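Choosing a gripper for cardboard: an interview with the Wuvwood handling team

The small test group at Plarkavbridge compared two parallel grippers on flexible packaging before settling on one for its pick trials.

Packaging work looks undemanding on a data sheet. The loads are light and the surfaces are flat. The lead engineer on the Wuvwood project, who asked that the team be credited as a group, disagrees with that reading. "The load is the least of it," the engineer said. "Board gives way under the finger, so the force you command and the force you get are two separate numbers. With a steel block you can ignore the difference."

The two candidates were the Sin, a gripper with narrow metal jaws, and the Wusen, which has broader, rounded fingers. Both were mounted on the same arm and run from the same controller. The wrist camera stayed in the same bracket throughout, so that the recordings could be compared directly.

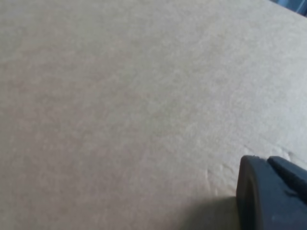
Page last changed: February 20, 2024

Contact with sheet material took up most of the first phase. The team wanted to know how far a finger could be pushed against a sheet before it left a fold that affected the next grasp. "You get small ridges near the finger, and then a crease," the engineer said. "Once there's a crease, the sheet bends there every time. Your second attempt is on a different object from your first."

The narrow jaws creased the sheet at lower force settings than the rounded fingers did. The engineer was cautious about reading too much into this. The Sin closes faster by default, and part of the difference went away when both grippers were limited to the same closing speed. What remained was put down to contact area.

In all, 1710 grasps were logged, of which 325 were discarded. Most of the discarded runs came from a single fault in the controller, where the position reading lagged behind the motor after a long idle period. "We found it late," the engineer said. "The log said closed and the video said open. We believed the log for two days, which was a mistake."

The controller itself is a 2014 design that the group had in stock. Replacing it was discussed and put off. The fix in use is a short homing move whenever the arm has been still for more than a few minutes. It costs a little cycle time and has held up so far.

Asked about the camera, the engineer described a compromise. A mount close to the fingers gives good detail at contact, but the gripper then covers a corner of the picture, and the wide lens bends straight lines towards the edges. The group corrects for the bending in software when it needs measurements and leaves it alone otherwise.

"People ask why we don't move the camera back," the engineer said. "We tried. The bracket hit the side of the box on any low approach. I would sooner lose the corner."

Boxes formed the second phase. An open carton offers several places to grasp: the top rim, a folded edge, or the lip of a cut-out. Each has a different thickness and a different stiffness, and the team ran them as separate sets. 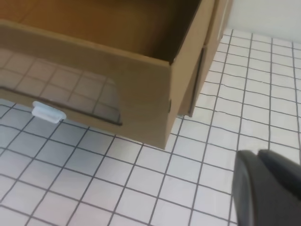

Open carton on the tiled floor, with a white clip on the lower lip of the cut-out. Wrist camera view.

Rim grasps were the most reliable with either gripper. Cut-outs were harder. The fingers have to come in at an angle, and the usable length of edge is short. The Wusen's wider fingers were a disadvantage at this point, and the engineer said so without being pressed. "If the job were only cut-outs, I'd take the narrow jaws and accept some marking. It isn't, so we didn't."

Floor placement raised a further question. A light carton slides when it is touched off-centre, and the team chose not to fix it down. Fixing it would have given tidier figures, in the engineer's view, but would have said little about use outside the test area.

The Wusen was selected for the next round, with a planned 500 grasps on double-walled board. That work is due to begin in March. The finger pads will be changed for a softer grade first, and the homing move will be built into the start-up routine. Results for the Sin at reduced closing speed will be added to the same table when the remaining logs have been checked.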